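We use cookies to remember your cart and to see which pages get read. OK / Settings

Clokau Hand-Held Gripper – kit and parts page

Updated 12/05/2018

Hi! If you landed on this page you probably want a gripper you can carry around by hand, and you probably want to put it together yourself. Good, me too. The Clokau is the one I build at the Givport shared workshop, and I've been selling it as a kit since November. I had one on my own kitchen table long before that, but the kitchen one was ugly and ran on hope and hot glue, so we won't talk about it.

The kit is $138. That gets you the printed body shells, two jaw fingers, two sets of grip pads, the linkage, all the screws (plus extras, I know how carpets work) and a sheet of printed markers. You supply the camera, a screwdriver that fits and an evening. My first customer took two evenings and sent me a very funny email about the trigger spring. The spring has been changed.

The fingers are the part I fussed over the most. I went through a pile of pad designs – foam, smooth rubber, a strip cut off an old bike tire – and I kept coming back to small raised studs packed close together. They hold a coffee mug, they hold a sock, and they don't mind a bit of sawdust. The pads come off, so if you chew one up on a rough part you only replace that one. A spare pair is $20. 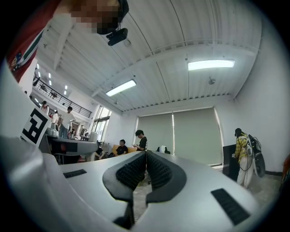 Catalog p. 24

With the fingers angled in like that you get a V with a narrow gap, and you can look right down through it to the floor. I like lining up on small stuff that way. The black rim around each finger flares out where it meets the housing, and when you sand that edge please go easy! I took too much off one of mine and had to print it again, all night long, with the printer squeaking.

Some notes from building these, in no order at all:

Leave the vents clear. There are two ribbed ones on top of the body and it is very tempting to stick a label over the bigger one. Don't.

Put the marker on before you close up the shell. It goes on the curved white section, and getting a flat square to sit nicely on a curve takes patience. Wipe the plastic first, press from the middle out, and leave it alone until the next day if you can stand it.

Screws go in finger tight until all of them are in, then snug them up going across, same as a car wheel. The body shells are printed in halves and they will pull crooked if you do one side first. Ask me about the six I ruined.

The linkage wants a tiny dab of grease. Tiny! If it's on your fingers it's on the pads, and then you're washing pads.

If you want to tie it to an arm later, the Jiang mounting plate fits the back with no drilling. I sell that one separately and it weighs next to nothing. The Cultness wrist strap is also worth having if you plan to hold the thing for longer than one song – my forearm votes yes.

Body color is white and silver for now. I tried a run in green and it came out the shade of old peas, so that's parked. Replacement shells are always in stock, and if yours shows up with a crack just email me a picture and I'll put another one in the mail, no forms to fill out.

Kits ship in a flat box from Givport. I pack them myself after work, so an order placed at night goes out when I'm next at the bench. Pickup at the workshop is free, and I'll happily show you the grease trick while you're there.

Part number for the full kit is 730. Pads, strap and plate are listed under Spares.

Contact: use the form on the Spares page | © 2018 Clokau | Back to top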